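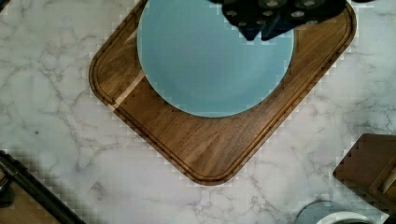 To: the road users list
From: Usman Ghumman
Subject: Re: County road fund and the Postma bridge

Hello all,

I answer below the message that came in last night, because several of you wrote to me privately with the same questions. I put the old message first and my reply under it. Please excuse me if some words are not the correct ones for road matters. I learned them in another language.

> Usman, you were at the county meeting and I was not, so please tell us
> what was decided. I heard three different stories. One neighbor says the
> Postma bridge will be closed to trucks from the spring. Another says
> the county will give the whole of Ravgate Road back to the township and
> then we must pay for it ourselves. And at the feed store they say the
> state money is already spent on the Clina bypass, so there is nothing
> to discuss.
>
> I am not against repairs. I drive over that bridge two times a day and
> I feel the joint at the north end in my teeth. But if they put a weight
> limit, the milk truck has to go by Cimard, and the driver told me he
> will not do that in winter because of the hill. What about the school
> bus? Is a bus heavy?
>
> Also, why do we hear of this only now? Was there a notice? I looked in
> the paper and found only the dog license reminder.

Nothing was decided. I want to say this first, because all three stories begin from the idea that there was a vote. There was no vote. The county engineer presented a report, the board received it, and the chair said it will come back in February with numbers. "Received" means only that they have it on paper.

About the bridge. The report says that the deck is in fair condition and the supports under it are in poor condition. The engineer proposes a posted weight limit until the supports are repaired. He did not name a date, spring or other. I asked him at the break what the limit would be and he said that he is waiting for the load calculation from the consultant, and that he prefers not to guess in a hallway. I think this is fair.

About the school bus. Yes, a bus is heavy, but it is much less heavy than a full milk truck. The engineer said it is possible to have a limit that lets the bus pass and stops the truck. It is also possible that the limit stops both. The school district had a person in the room and she wrote down everything, so I believe they will make their own inquiry.

About Ravgate Road. Here I must be careful – the story is wrong, but it comes from something real. On page 9 of the report there is a table of county roads which "may be considered for transfer of jurisdiction." Ravgate is in the table, from the church to the Cimard line. The reason given is low traffic, less than 1000 vehicles per day. If a road is transferred, the township becomes responsible for plowing, patching and signs. The state gives the township a payment for each mile, but our clerk says that it does not cover even the plowing. The township has to agree to a transfer. The county cannot do it alone, as I understand the rule, and I have asked the clerk to confirm this in writing.

About the state money. The Clina bypass is paid from a different account. It is a state highway and our bridge is a county bridge, and the two budgets do not touch. What is true is that the state has a grant for local bridges and the county did not apply last year. A board member asked why. The answer was that the application needs a finished load calculation, and so we are back at the consultant.

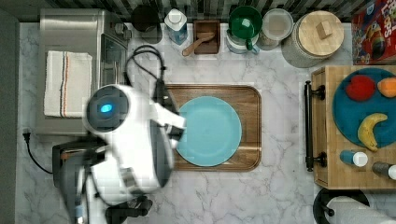

The milk truck is the question that I would bring to the February meeting before all others, since a farm cannot wait three months for a truck. The Cimard way is longer, it has the hill, and at the bottom there is the turn by the quarry where two large vehicles cannot pass each other. I do not know how to explain this turn to people who have not driven it. The board members all live on the south side, and I doubt that they use this road in January.

About the notice. There was one. It was on the door of the county building and on the county web page, under "Agendas," with the title "Engineer, annual report, receive." The word bridge is not in it. It is legal, I am told, but I have written to ask that next time the name of the road is in the title. If some of you write the same, it will help more than one letter from me.

What I ask from the list:

If you have a business that sends heavy vehicles over the Postma bridge, please write to me how often and what kind of vehicle. A short answer is enough. The engineer told me he has traffic counts but he does not know which trucks are local and which only pass through.

If you have photographs of the north joint, or of water standing on the deck after rain, send them to the highway office and not to this list. The list software refuses large files and then I receive the complaints.

If you can come in February, come. The meeting begins at 7 in the evening in the upstairs room, and public comment is at the beginning – if you arrive late you will only listen. Each speaker has 3 minutes.

I have the full report on paper and can lend it. It is long, but the part about our side is only pages 8 to 11.

With regards,
Usman Ghumman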